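Stelura Countertop Egg Washer, Model 224

Home > Poultry > Egg Handling > Washers and Brushes

Availability: In stock at Drilelside. Ships to the lower 48 states only.
Warranty: 16 months, parts and labor
Replacement parts: Yes, see list below

Overview

The Stelura 224 is a small electric egg washer for backyard flocks and farm stands. It sits on a counter next to a sink and connects to a standard kitchen faucet with the included hose. Eggs ride on rubber rollers under two soft nylon brushes while warm water is sprayed from above. You feed them in by hand at one end and pick them up from the padded ramp at the other.

It is made for people who collect more eggs than they want to scrub by hand but have no room or budget for a floor model. If you run a larger flock, look at the Gauthier line on our Commercial page.

What's in the box

Washer body with motor and rollers
Two nylon brushes, installed
Padded exit ramp
Fill hose and faucet adapter
Drain hose with clamp
Power cord, grounded
Printed manual

Egg trays, bins and cleaning solution are not included.

Water temperature

Run the water at 90 degrees Fahrenheit or a little warmer. The wash water should always be warmer than the egg. Cold water makes the contents shrink and can pull dirt in through the shell. The washer does not heat water. It uses whatever comes out of your faucet, so let the tap run until it is warm before you open the valve on the hose.

Do not let eggs stand in the washer with the motor off. If you have to stop, take them out first.

Using the washer

Place the unit on a level surface. Attach the fill hose and put the end of the drain hose in the sink. Open the valve and check for leaks at the adapter. Turn on the motor. Set eggs on the rollers on their sides, one at a time, leaving a little space between them. Very dirty eggs can go through twice. Cracked eggs should be thrown out before washing, as they will break on the rollers and you will have to stop and rinse everything.

Let washed eggs air dry on a rack or clean towel, then refrigerate. Washing takes off the natural coating, and washed eggs should not be stored at room temperature.

Egg sizes

Medium through jumbo chicken eggs fit without adjustment. For pullet eggs and bantams, lower the brushes one notch using the knob on the side. Duck eggs fit with the brushes at the top setting. Goose and quail eggs will not work in this machine.

Noise

The motor is about as loud as a box fan. The optional rubber feet help on a metal counter.

Cleaning and care

Unplug before cleaning. The brushes lift out and can be soaked in a mild bleach solution, then rinsed well. Wipe the rollers with a cloth. Empty the catch pan after every use. In cold months, drain both hoses completely if the washer is kept in an unheated barn or garage. A cracked pump housing from freezing is not covered by the warranty.

Brushes last roughly a year with daily use. Replace them when the bristles stay bent.

Replacement parts

Brush pair, standard
Brush pair, extra soft
Roller set
Exit ramp pad
Fill hose with adapter
Rubber feet, set of four

All parts ship from the Drilelside warehouse. The Hindeneo brushes sold for the older model are 39 millimeters too short and should not be used.

Trays and bins

Any clean plastic tray or bin will do for holding eggs before and after washing. Keep one for unwashed eggs and another for clean ones.

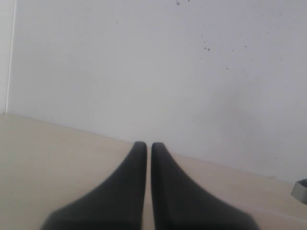
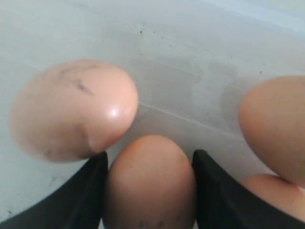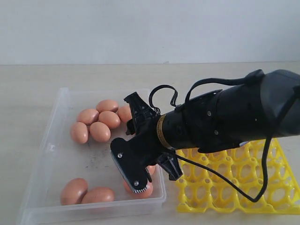
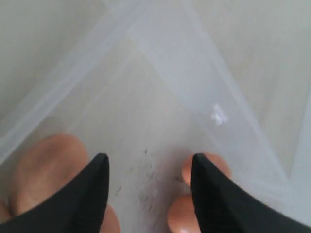

Shipping and returns

Orders placed before noon Central time leave the same day. The washer ships in one carton and no signature is needed. Unused machines may be returned in the original carton for a full refund less shipping. Once a washer has been run with eggs we can't take it back, but it is still covered by the warranty. Brushes can be returned only in sealed packaging.

If the unit arrives damaged, keep the carton and email us before plugging it in. Please include your order number.

Prices and stock on this page last checked 2 December 2021. The extra soft brushes are on back order until February.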